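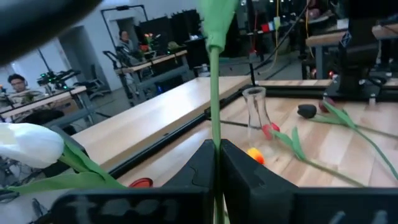
**Figure 3.** Tulip with a long green stem, and a clear glass vase on a light wooden table.

### 4.2 Stem length and vase life

The tulips of the second trial came from two growers, Vustino and Ondley, and were all cut in February. Of the 216 stems delivered, 90 were kept at full length and the others were shortened by a third before they were placed in water. Both groups received the same tap water, without any flower food, and the water was changed every morning at eight o'clock.

A tulip continues to grow after it is cut, and this makes the measurement of vase life less simple than for roses. Layug, in his earlier work on the Cerow cultivar, proposed to count the days until the first petal falls. We have followed this rule, although it is rather generous to flowers which open wide and stay open. In our material the shortened stems kept their petals longer, but the difference between the two growers was larger than the difference between the two lengths. The stems from Ondley were also thicker at the base, and we could not separate this effect from the effect of cutting.

Bending was recorded apart. A stem was noted as bent when the bud hung lower than the rim of its vase. Most of the bent stems belonged to the full-length group, and many of them stood upright again after the water was changed. For this reason bending was not taken as the end of vase life.

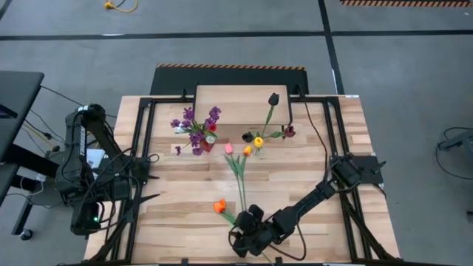
*Does the shape of the vase change how long a cut tulip lasts?*

The Sarmiento trial compared narrow and wide necks at the same water depth and found no clear effect on petal fall, but the stems in wide vases bent earlier.

We therefore used only one type of vase in the third trial, which is reported in Section 4.3.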